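Printing and Finishing a Set of Shape Blocks

Simple prisms make a good first batch project. They need no supports, they print quickly, and small errors in dimension do not matter much. The steps below cover a mixed set: cylinders, an octagon and a five-pointed star.

1. Draw the profiles

Sketch each outline flat and extrude it. Keep every block in the set to the same height so that they stack. Add a small chamfer to the bottom edge, which hides any spread in the first layer. The star needs slightly rounded points – sharp ones curl during printing and are uncomfortable to hold.

2. Slice

Use three walls and a light infill. Set the top to 4 solid layers; fewer will sag between the infill lines. Turn ironing off if you want the fine ridges on the top face, which give some grip.

3. Print by color

Group the parts by filament and run one color per plate. Place the star in the middle of the bed, where adhesion is most even. Let the plate cool fully before removing anything.

4. Clean up

Trim the bottom edge with a deburring tool. Rub the base in circles on fine sandpaper held flat, then wipe off the dust.

5. Check on a flat board

Stand the blocks upright on a board you know to be flat. Maple works well, as the pale surface makes gaps under a dark or bright part easy to spot. 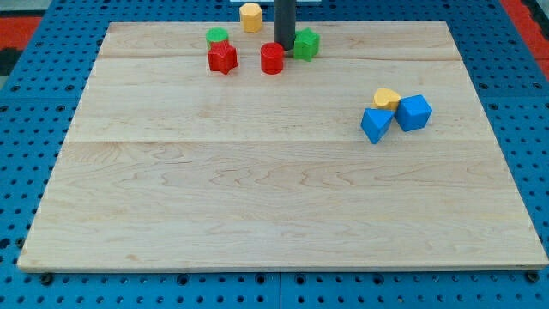 Press lightly on opposite sides of the top face. A block that rocks has a high spot on its base and goes back to step 4. If it still rocks after a second pass, reprint it with a lower bed temperature.

Tarun Rawat's profile drawings are in the Denisix folder, in millimeters.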